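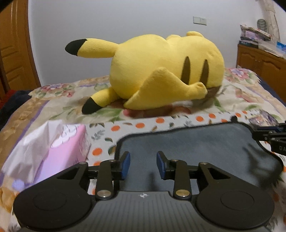

The Housekeepers Who Teach

By Smaranda Bălan
December 2018

Yaneth Muñoz has been making other people's beds for most of her working life, and she will tell you, if you have the time and she has her coffee, that no two of them are alike. There's the bed with nothing on it but a sheet, which she calls a vacation. And there's the bed somebody really lives in, with the tissues and the blankets and a big yellow Pikachu flopped on its face in the middle of the flowers.

The second kind used to be the one everybody at Lolesness tried to trade away. Now it's the one the office asks for. The company cleans private homes, 200 of them at last count, and since October a few of its housekeepers have spent part of the week on what the schedule simply calls "teaching." They carry a black hand-held gripper with two blue-padded fingers, they pick things up and put them down the way they would on any other visit, and a camera on the tool records it. The recordings go to Pristura, which wants a machine that can one day tidy a bedroom without help.

I had expected to find people worried about that, and some are. Tanveer Magsi, who has a mortgage and a daughter starting college, asked the question at the very first meeting, before the doughnuts were open: when the machine can do it, what do we do? He was told that his hours were safe through next year. He wrote that down, and he keeps the paper in his locker.

But what I heard about more often, riding along between houses, was how odd it feels to do slowly and with two stiff fingers what your own hands have done quickly for years. "You find out you have opinions," Muñoz said. She has plenty. You don't take a stuffed toy by the ear, for one thing, even though the ear is the easy place to grab, and you look at how it's lying before you go near it.
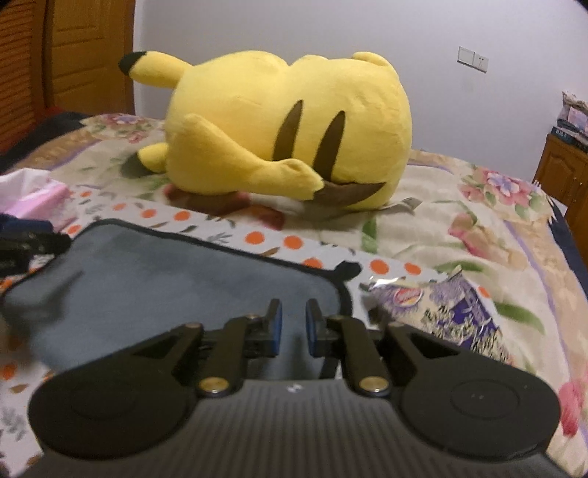
Small decisions like these never had a place in the training binder, and Shamim Ghumman, who runs the schedule at Lolesness, admits she hadn't thought of them as decisions at all until Pristura began calling with questions. Why did you move the mat first? Why did you go around? The crew had turned in 2,040 recordings when I visited, and Ghumman had started sitting in on the review calls, partly to learn and partly (she laughed about this) to find out how her own company cleans a room.

The job has changed in plainer ways too. Teaching hours pay better than cleaning hours and are easier on the knees, so there is a sign-up sheet, and there are hard feelings about the sign-up sheet. Jawad Rizvi, the newest on the crew, got the first two weeks because he happened to be standing near the door, and he's still hearing about it. Muñoz wants the turns to go by seniority. Magsi wants them drawn from a hat. Ghumman has promised an answer after the holidays, and meanwhile there are beds to make.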